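News > Greenhouse > Trade visits

Wed 11 July – by In-ho Na

"Pick cost is the only number growers ask me for," says Min-kyu Pyo, walking us between two rows of sweet peppers at Drakholm. He runs the open day here and has an answer for most things. The pick cost he wouldn't give.

What he did give was 69 cents of every dollar going to labor and energy, before packing. The new Groltel screens are meant to trim the heating part by 30 percent. I asked over what period. One mild spring, apparently.
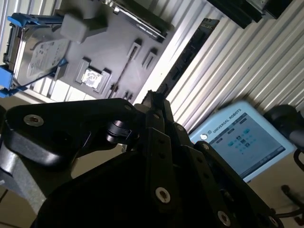 The packing hall was the better half of the visit. Aebischer supplies the trays, and the line was running 90 boxes behind by lunch, which the foreman put down to the visitors. Maybe so. Three buyers in my group wanted to talk price guarantees for September and got a leaflet on Gredirent, the leasing plan for the screens.

I'd like to see the gas bills after a real winter – Pyo says he'll send them. Peppers were good, a bit small.

We use cookies to improve your visit. By continuing to browse you accept our cookie policy.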